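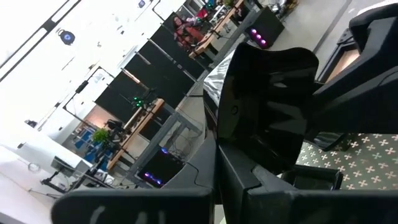 Figura 1. Dedo de pinza negro y brillante, de perfil curvo, ante una tela estampada con pequeñas flores blancas.

Categoría: Salud pública y comunicación
Marzo · Sławomir Pawlak, Annick Courtois y Hervé Mallet
Tiempo de lectura: 10 min

3.2. Corpus y procedimiento de codificación

El corpus se compone de 1309 piezas informativas sobre salud mental publicadas en la prensa regional de Wekwood y Prendgate. La búsqueda inicial, realizada con términos relativos a depresión, ansiedad, ingreso psiquiátrico y atención en crisis, devolvió 3000 registros. Se eliminaron los duplicados, las cartas al director, las notas de agenda y los textos en los que el término de búsqueda tenía un uso figurado. Los teletipos reproducidos por varias cabeceras se conservaron una sola vez, con indicación de la primera fecha de aparición.

Cada pieza fue leída de forma independiente por 2 codificadores (L. Aubert y G. Pichon), que aplicaron la plantilla Chevalier en su versión abreviada. La plantilla consta de 10 ítems dicotómicos. Los primeros registran la presencia de recursos de ayuda, la cita de fuentes clínicas y la mención de tratamiento; los restantes recogen el lenguaje estigmatizante, la atribución a una causa única y la asociación no justificada entre diagnóstico y violencia. Los desacuerdos se resolvieron por discusión y, cuando esta no bastó, por decisión de la segunda autora.

La unidad de análisis fue la pieza completa, incluidos titular, entradilla y pies de foto. El material gráfico no se codificó. Esta decisión limita la comparación con trabajos que sí evalúan las imágenes de archivo, aspecto que se retoma en la sección 5.

3.3. Diferencias entre cabeceras

La presencia de recursos de ayuda fue más frecuente en las cabeceras que habían participado en los talleres de Flernville que en las demás. El efecto se concentra en las piezas firmadas por la redacción propia y desaparece en los textos de agencia, cuya edición local se limita en general al titular. No se observó una diferencia comparable en la cita de fuentes clínicas.

El ítem de causa única mostró el comportamiento menos estable. En las noticias breves, la falta de espacio dificulta distinguir entre una atribución explícita y una simple yuxtaposición de hechos, y buena parte de los desacuerdos entre codificadores procede de este formato. Se repitió el análisis sin las piezas breves; el sentido de las diferencias entre cabeceras se mantuvo.

Los titulares merecen un tratamiento separado. En varias cabeceras los redacta la mesa de edición, que no asistió a los talleres, y en ellos persiste el lenguaje estigmatizante aun cuando el cuerpo del texto lo evita.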